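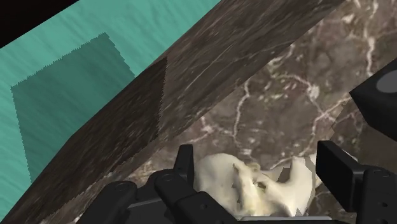 How many demonstrations do I need before the robot picks up the task? For a single pick-and-place job I'd start with fifty good ones and add more only where it keeps failing.

Search the course site Go

Week 3 notes: showing by hand or by remote

By hand, you hold the arm and move it through the job yourself. Lovely for slow work, and you feel every bump! By remote, you sit at the Vudance desk and steer (bit fiddly at first, give it 2 sessions). I still overshoot when I'm tired.

Please don't pause halfway through a grasp to think. The robot will learn the pause too, and I've had to bin almost 1,000 runs from the Edon set for that.

Save your runs in the Hilura folder before you log off.

Print this page | E-mail this page
3 shares 2 comments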